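Prarkia Support: Ticket 325
Project: Luver clothes folding
Status: Open
Opened: March 29, 2025

Grullitz rejected 216 of our 256 folding examples with the code "low track quality." I don't buy it. Same grippers and same room as the batch they accepted.

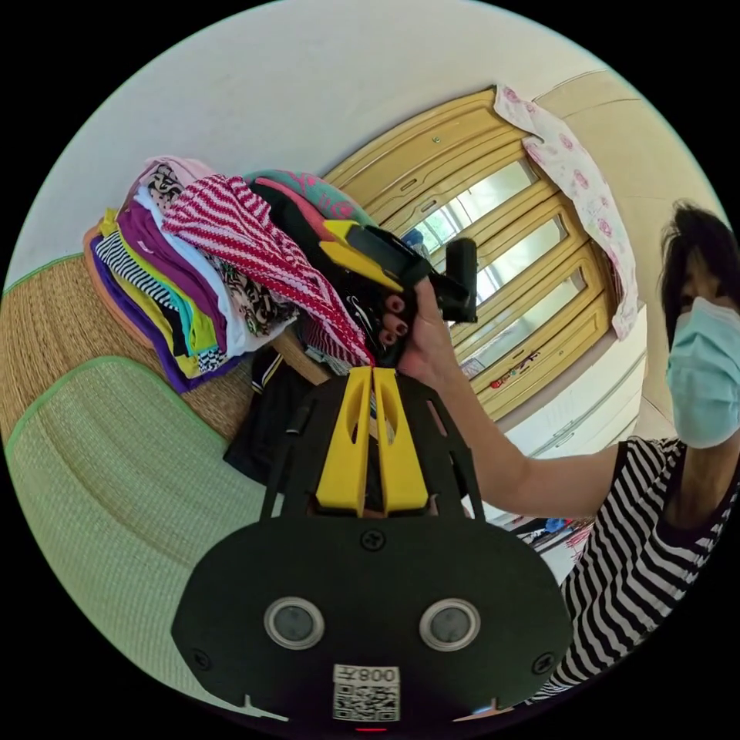

Support told us to recalibrate. We did, twice, and the reject rate didn't move. I'd like to see the threshold before we redo anything.

Tried so far

1. Re-exported with the old Zwane build. Same rejects.

2. Pulled a few rejected takes with dark clothes on the green mat. I can make out the garment fine, so "not enough contrast" sounds like a guess. 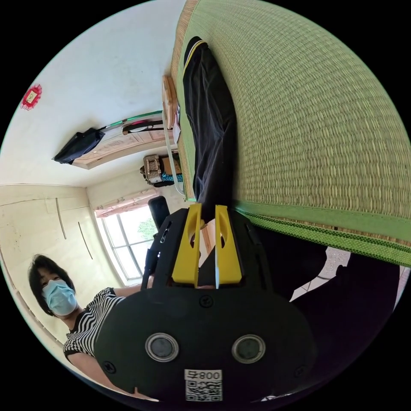
3. Compared left and right gripper logs. Clocks drift by roughly 2 frames. Support says that's harmless. Maybe, but show me.

Reply from support, pasted in full

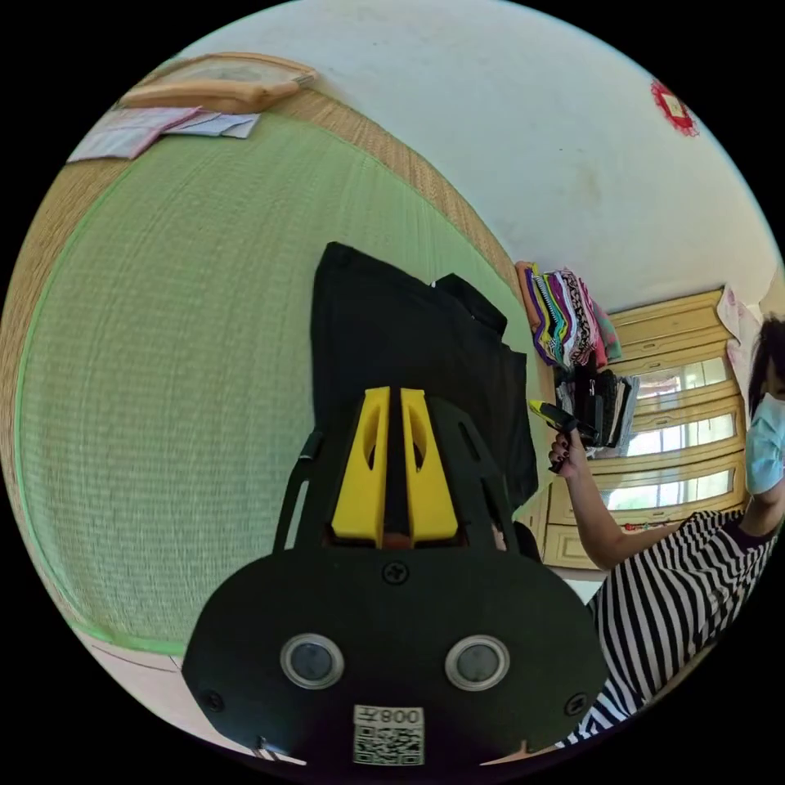 1 min read

"Black items on a plain mat may lower the score. Please record more examples." More of what, if we don't know what failed? Leave this open until we get per-take scores. We are not recording again before April.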